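Can a machine clear the kitchen table yet?
Project report, second-year group project in Applied Automation
31 December 2018

1. Background

Our group was asked to choose one everyday chore and find out how close present machines are to doing it without help. We chose putting things away in a kitchen. Shops and small cafes have much the same job at closing time, so we expected the results to be of use to both.

Floor cleaning was ruled out early on. A robot vacuum has one tool and one surface to deal with. Tidying a table means handling things of different shapes and weights, and each has its own place to go.

2. What we read and who we asked

We began in August with published work on picking up household objects. Most of it deals with single items on a clear surface, and the reported success rates are high. They drop when objects touch each other or lie inside one another, and few of the papers go on to say where the object was put afterwards.

We also sent a short questionnaire to households in Firkov and to staff at two shops run by Bouchard. We received 319 replies. Of these, 200 said they would accept a slow machine if it could be left alone. Only 41 said they would trust it with glass.

3. The task

The work was divided into 4 stages: find the object, pick it up, carry it, and put it down in the right place. A trial counted as a success only if all the stages were completed. We used play kitchen items for the food, as real fruit bruises and changes from one day to the next. The arm was controlled through the Aveo software, which the department already had a licence for.

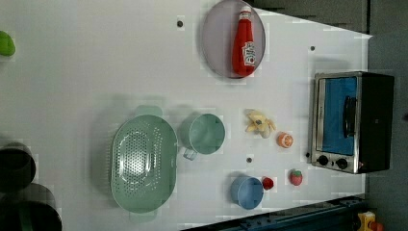
Objects were moved to new positions between trials so that the program could not rely on remembered places. The order in which things were picked up was left to the software. We did not correct it during a run, even when it was plain that a different order would have been easier.

4. Results

Finding objects was the strongest stage. The software named most items correctly, and its mistakes were mainly between small things of the same colour.

Picking up was mixed. A ketchup bottle lying on its side gave little trouble once the grip was lined up with its length. A colander was much harder – it is wide and has to be taken by a handle or by the rim, and the arm often went for the middle. Cups were fine when approached from above.

Putting down was the weakest stage. Round toy fruit rolled after release. Opening the toaster oven door was tried separately and we stopped after several failed attempts, so it is left out of the totals.

Speed was also poor. A person clears the same table in well under a minute. The arm needed several minutes for a full run, and longer if a grip had to be repeated.

5. Comparison with a shop floor

The Sukach warehouse, which we visited, uses machines that move crates all day with few stoppages. The crates are all one size and always face the same way. Staff there still sort returned goods by hand.

6. Further work

The next group should try a softer grip for the fruit and keep the door as a task of its own. We would also like to see the trials repeated with wet dishes, which we did not have time to test.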